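Hands On: Teaching Days at the Budik Workshop
Gallery, posted 2021-08-30 by Fletcher Halliday

I've been wanting to put this page up all month! August was when our little group at Budik finally got to spend proper time teaching an arm by remote control, and I came home every evening talking about it to anyone who would stand still. 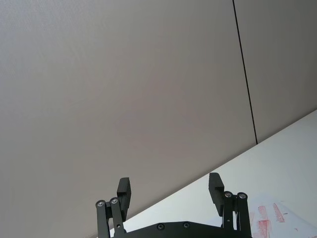 We started out the way most people do, by hand. You put the arm in its loose mode, take hold of it near the wrist and walk it through the job yourself, slowly, while the joints record where they've been. It's a lovely way to begin (you feel the weight of the thing, and you find out fast which positions it hates). The trouble is that your own arm and shoulder are always in the wrist camera's way, and a policy trained on that learns to expect a sleeve in the picture.

So we moved over to the Illell leader arm, a small copy of the big one that sits on the operator's side. You move the little one, the big one follows, and a trigger under your finger opens and closes the gripper. Kang wrote the software that joins the two, and the new release cut the lag enough that I stopped noticing it by the second morning. I can't tell you how much nicer that makes it!

Wide open fingers against a plain gray wall, with the white tabletop running off at a slant and a creased sheet of paper with red marks down in the corner. The camera sits at the gripper end, so this is the sort of view the operator steers by.

I've grown really fond of that view. For the first hour everyone cheats and looks over at the real arm, and then something clicks and they stop looking up. Once you trust the wrist camera you start lining things up between the two fingers, and the grabs get shorter and calmer.

A few things from my notebook, for those of you who are coming along next time:

Open the fingers all the way before each run. If some demos begin half closed, the model picks that up and hesitates at the start.

Go slower than feels natural near the table, then keep one even speed for the rest.

If you fumble, keep going and fix it. We kept plenty of recoveries in the set and I think they're the best part of it.

Swap operators often. We all have habits (mine is a little wrist twist before I close, and I had no idea until I watched the replays).

By the end we had 249 runs recorded, and 196 of them made it through review. Each one is saved with the camera stream and the joint positions side by side, and Skuvau is hosting the lot for us while we train. Seven of us took turns on the leader arm, including two who had never touched a robot before, and their runs are some of the smoothest in there.

Next up is a longer task with two arms, which I'm already losing sleep over in the best way. If you'd like a turn at the controls, leave your name on the sign-up page and tell us which hand you prefer.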